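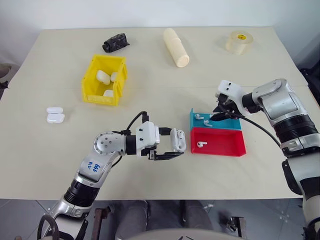

Sorting earbud cases into a bin, what do you do with the tape etc?

Posted by Nwankwo

Trying to get the work table straight. Got a yellow plastic bin, open top with a lip at the front, and the white earbud cases are going in there. Three in so far. One more sat on the table with its lid open. Also on the table: a wide roll of clear tape, a crumpled roll of something black and shiny, and a long cream cylinder thing. All at the back by the wall.

Do the cases want to go in open or shut? And does the other stuff go in the same bin or not? I've up to 60 more cases coming from the stock cupboard so want to get it right now. Don't want to buy anything. Thanks

Gotmont

Shut. Always shut. Lids catch on each other and you end up lifting out two at once. Close the one on the table first, check there's a pair inside, then in it goes.

Tape -- no, keep it out. Put it in with the cases and sooner or later the loose end sticks to one and you're scrubbing glue off. Fold the end over on itself, leave it flat at the back of the table. Same with the black stuff, roll it up tighter and put a rubber band round it. The cylinder I'd lay in a drawer, they roll.

60 won't fit in one of those bins by the way, not unless yours is a lot bigger than mine. I get 12 in before they start sliding over the front lip. Did ours in September and used five, stacked at the back, lips facing out so you can see whats in them.

Kostevar

just chuck it all in a box, its only cases

Nostevex

Agree with the first answer mostly. I'd wipe each case before it goes in though, glossy white shows every fingerprint. Dry cloth, no spray near the charging hole.

And stick a bit of that tape on the bin with the number written on. Marker pen rubs off bare plastic, stays put on paper under tape. If some are checked and some arent, use two bins -- I mixed mine up once and had to open all 42 again.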